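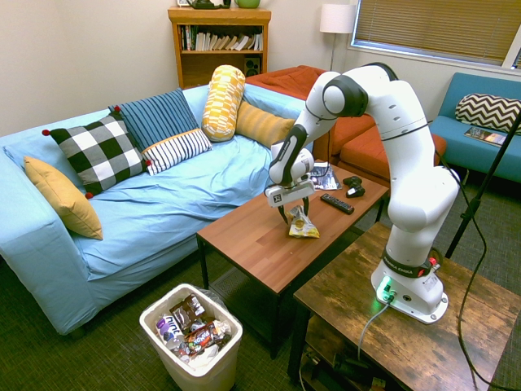 About Sarine

Sarine makes cushions, bolsters and sofa covers for family living rooms. Aiman Rondonuwu started the business with one sewing machine and a stall, selling striped cushion covers in two sizes. The range now runs to 184 cushion covers in stripes, checks and prints, along with throws and loose sheets for sofas.

Our covers are meant for rooms that get used. People eat snacks on the sofa, play games, lose the remote and fall asleep in front of the TV. Every cover we sell comes off for washing, and replacement zippers are free for 2 years.

Cutting and sewing are done in our own workroom. Pom-poms and other trim are sewn on by hand after the cover is closed. We buy most of our cotton from Nugroho, and Kesance handles delivery.

Last year we shipped 2,990 orders. If you need an odd size, send us the measurements of your sofa and we will quote for it. Custom orders take up to 253 hours of workroom time for a full hotel lounge, and much less for a home.

Page updated 27 February 2024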